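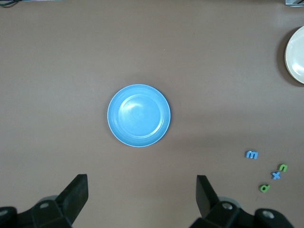
**Words by the science desk writer, Clukex Kids**
*May 21, 2024*

# Is that robot hand really any good?

Say somebody shows you a robot hand and tells you it can pick up anything. Anything! Should you believe them?

I wouldn't, at least not yet. I've read a lot of big claims about robot hands, and "anything" is a very big word. It includes soap. It includes spaghetti.

## Two fingers and a camera

A robot's hand is called a gripper. Plenty of grippers don't look like hands at all. The black one in the photo has two fingers that move apart and come together, a bit like kitchen tongs. The view comes from a small camera near the gripper, looking straight down at the table. When the arm moves, the camera moves too.

So what could you ask it to pick up? There's a blue plate, part of a white one, and four little letters: m, n, x and a.

## Which is harder, a plate or a letter?

Try it yourself. Hold out your thumb and one finger and pretend that's all the hand you've got.

A plate is wide. Your two fingers probably won't reach across it, so you have to pinch the rim. Now you're holding the whole plate by one edge, and it wants to tip.

A small letter fits between your fingers easily, but you have to aim well. Miss by a little and you push it across the table. Shape matters too. An x has four arms, and where do you squeeze it? If another letter is almost touching it, like the n in the photo, one of your fingers may bump the neighbor.

## How to check a claim

Pretend two companies are selling grippers. Zasik says theirs is the best. Katiyar says no, ours is. Each has a video of its gripper picking up a letter perfectly.

One good video doesn't tell you much. Maybe it was the first try. Maybe it was the only good try out of 30! You can't know unless they show you the misses.

A fair test gives both grippers the same job. Use the same letters, in the same places, with the same light. Shiny plates can have bright spots on them, and those can confuse a camera. If one gripper gets the shiny plate and the other gets a dull one, it isn't a fair contest.

Then let each gripper try 30 times and write down every drop.

Even then, be careful. A gripper that wins with letters might be terrible with plates. The test only tells you about the things you tested.

## Your turn

Get a pair of kitchen tongs, a plastic plate and a few small toys. Close one eye and try up to 30 pickups. Keep score, and put the drops in too.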